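# Cleaning a donor list before the February mailing

15 Jul 2023

I keep the supporter database for Tandstead, a small charity that pays for hearing tests and hearing aids. In February we moved it out of a spreadsheet and into a proper contact system. I promised Ghazal Kermani I would write down how the records were cleaned, so that the next person doesn't repeat my mistakes.

The starting file had 3476 rows. It had been built by joining three older lists: event sign-ups, regular givers, and people who once bought a raffle ticket. Each list had its own idea of what a name was. One kept first and last names in separate columns, one had them in a single column, and the raffle list put the last name first, with a comma, except where it didn't.

I split the names first and matched second. This was the wrong order. Splitting on the last space works for Adeel Jatoi and fails for anyone with a two-part surname, and once the split is saved the original is gone. On the second try I kept the raw name in its own column and never touched it again.

The next problem was characters. The raffle list had been exported in an old encoding, and a supporter named Ševčík appeared in four different spellings, two of them with question marks in the middle. The mail house had been printing whatever it was given. I re-exported the list as UTF-8 and compared the result with the paper forms, which Gholamreza Soltani still had in a box file. 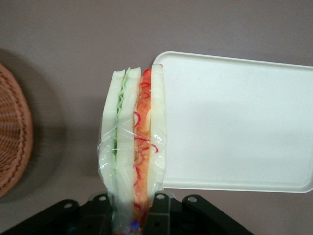 Matching was done in two passes. The first pass used the email address alone, in lower case with spaces trimmed. It found 400 duplicates and I merged them without looking at each one. The second pass used last name plus postal code, and those I read by hand. A household with two givers looks exactly like one giver entered twice, and merging them loses somebody's consent record. Of the pairs in the second pass, 71 were true duplicates and 80 were two people at one address.

Consent needed its own rule. Where two records disagreed, I kept the most recent choice if it was dated. If neither was dated, I took the stricter one, so a "no mail" always beat a "yes". Santosh Tomar thought this would cost us replies. It may have. I would still do it the same way.

Gift history moved over last. Each gift was tied to the old row number, and I had sorted the sheet twice by then. Restore from the backup, add a fixed ID column, then sort - in that order. I lost an evening to this.

A few smaller notes:

- Postal codes must be stored as text, or the leading zeros go.
- The Dako import tool stops at the first bad date and doesn't say which row it was.
- "Deceased" is a status. Don't delete the record, or the person comes back with the next list.
- The old Husier export has a blank column at the end. Remove it before import.

Esmaeil Rahimi now has the matching script and a copy of the raw file. The event sign-ups from this spring are still in a separate sheet and haven't been matched against anything yet.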